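"We still can't give it the junk drawer"

Mar 27, 2020

The engineer who runs the picking bench at Jolitz has been asked the same thing at every family dinner for years: when does the robot do the dishes? She has a stock answer by now, and it is "not this April."

Jolitz is a small automation shop in Skevville that builds sorting and packing cells for other companies. Most of its income comes from jobs where every part is the same and arrives the same way up. The bench in the back is for the other kind of work. It has an arm, a gripper and a couple of bins, and the bins hold whatever she and her colleagues have put in them that week. She asked us to leave her name out, as the company prefers, and talked to us by phone for most of an afternoon.

I started with the dinner question. Why are dishes hard, when robots have been welding cars for decades?

"Because the car is bolted down," she said. "The body shows up in the same spot every time, and if it's off by a little, somebody fixes the fixture. You can't fix the fixture in a kitchen. A sponge is wherever you dropped it."

The sponge comes up a lot with her. She likes it as a test item because it gives when you squeeze it, so a sloppy grip will often still hold. Anything clear is the opposite. A depth camera works by getting light back from a surface, and clear plastic lets much of the light through or throws it off somewhere else. The software ends up with a hole where the bottle should be.

"You look at it and see a bottle. The computer sees a cap floating over the floor," she said. "We had one weekend run where it went for the cap every single time. Never tried the body once. From its point of view there was no body."

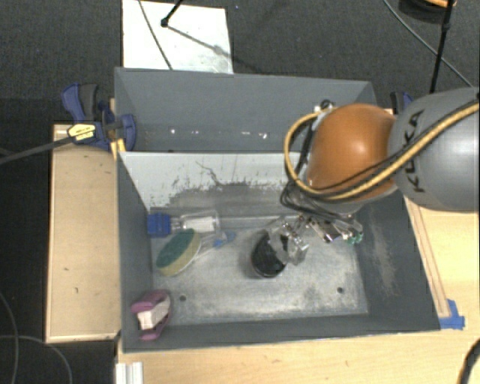 The gripper at a glossy black object in the front bin, with a sponge and a clear bottle-like item at the far end.

Shiny dark things give her trouble too, for a related reason. The camera gets highlights and not much else, and the highlights move when the arm moves. The bench software has to guess the rest of the outline.

I asked how often it guesses right. She didn't want to give one number for everything, and she was a little short with me about it. The last full test was 1000 picks with mixed household items, and she said the average hid more than it showed. Easy items came out nearly every time. The worst ones failed so often that the team pulled them from the set and worked on them separately.

"People want a percentage," she said. "Fine, but a percentage of what? If I fill the bin with sponges I can give you a beautiful percentage."

Her own measure is how long the cell can run before a person has to walk over. On a good day, with items it has handled before, that can be a whole shift. With a fresh load of things from somebody's kitchen cabinet it can be five minutes. Usually something ends up flat against a wall or down in a corner, and the fingers can't get around it. A person would tip the bin or push the thing out with one finger, without thinking. The arm has to be taught to push first and grab second, and the team has spent most of the winter on that.

A customer in Rurnach, a warehouse that handles returned goods, is the reason the bench gets paid for at all. Returns come back in no order, often out of the box, and sorting them is dull work that people quit. The warehouse has 9 sorting stations and would like to run 2 of them without staff overnight.

"That I think we can do," she said. "It's a chore, but it's a chore with walls. Everything's in a bin, the light is the same all night, and if the robot gives up on something it goes in a reject tote and a person gets it in the morning. You can't put your dinner plates in a reject tote."

She was more cautious about the home. Ritchie, the group's name for its planned next version of the cell, is meant to cost a good deal less, but it will still be an arm fixed to a table. It won't climb stairs or open a fridge. The safety rules around an industrial arm don't fit a room with a toddler in it either — at the bench, people stay back while it moves.

So what would she hand over at home today, if she could?

"Sorting the recycling, maybe, if I could bolt the bins down and nobody rushed it," she said. "Laundry, no. Cloth is its own field. I'd pay real money for laundry."

Does she do her own dishes?

"My husband does. He's faster than the arm and he knows which pan can't go in the machine."

The next full test is planned for April, with the pushing routine switched on and the hard items back in the set.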